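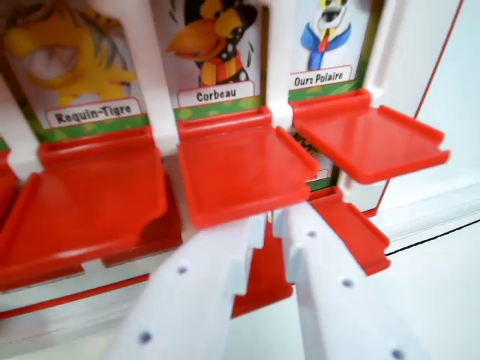 Speaker notes, vocab session, May, 8 min slot

Hi all, thanks Chang-ho Ra for the intro. Skip housekeeping.

Main point: bilingual kids aren't behind. Count BOTH languages. A kid with 100 words split across French and English has 100 words. Say it twice.

Willano story here. Mum told to drop French at home. Don't rush this bit.

Animal names – great for mixed groups, corbeau/crow, ours polaire/polar bear. Parents know them, kids shout them. No flashcard drilling pls.

Slide 2: read alouds. Same book, both langauges, diffrent days. Grandparents count!! Library in your neighbourhood will have some.

Skip Urbonaitė quote if short on time.

Qs, then coffee. Handouts by the door.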